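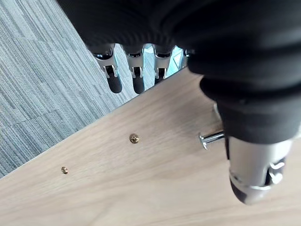

Fastening work at the Mizuno open day, robot hand with a bolt over the board

Report on our visit to the Mizuno open day, Stastville

I picked the Mizuno visit for my report mostly because it was the closest one on the list (sorry, Ms. Iwasaki), and I figured we'd get a slideshow and a free pen. We did get the pen! But we also got most of an afternoon standing around a robot that works on furniture, and I ended up with 11 pages of notes, so I've had to leave a lot out.

The open day was in March, and our group got there a little before 1:30. Emiko Iwasaki had told us to pick one task and stick with it instead of running from station to station, so I stuck with the fastener one. The project is called Rirner, and the goal is a robot that can put together and take apart flat-pack furniture with the same kinds of parts you'd get in the box at home. Screws, threaded inserts, bolts, all that annoying little stuff.

I had never thought about how much your fingers do when you pick up a bolt. You pinch it, roll it a bit, feel which end is the head, and you don't even look. The hand has metal fingers with black tips and a thumb that comes in from the side, and the guide said the tips are the part they argue about the most. Too smooth and the bolt slides out. Too sticky and it won't let go when you want it to. I asked if that had happened to them and she laughed and said, "Ask me about last week."

They had a sheet up with their practice numbers: 3,547 pickups logged so far on Rirner, and a goal of 400 in a row without a drop. Their best streak was 73. My first thought was that 73 sounded pretty bad, and then I tried doing it with kitchen tongs at home and got to four.

The other half of the project is cabinets, which they call the Bikby task after the practice unit.

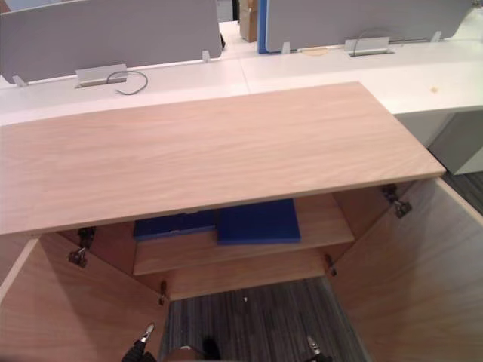 Doors are harder than I expected, because a door moves on its own path and the arm has to follow it around. If the robot pulls straight back while the hinge wants to swing, something is going to bend. With two doors you also have to plan where both arms go so they don't end up in each other's way, and then there's the reaching in past the doors to get at a shelf. I drew the door path in my notebook as a quarter circle and the guide said that was close enough for a first try.

What I'd change about my visit: I should have written down times. I have "slow here" in my notes three times and no idea how slow. I'd also ask more about how they decide a pickup counts as good, since I only thought of that on the bus.

For the class project I want to build a small gripper and test different tip materials on the same bolt. I already have rubber caps and some old bike tube, and I still need to find a decent hinge.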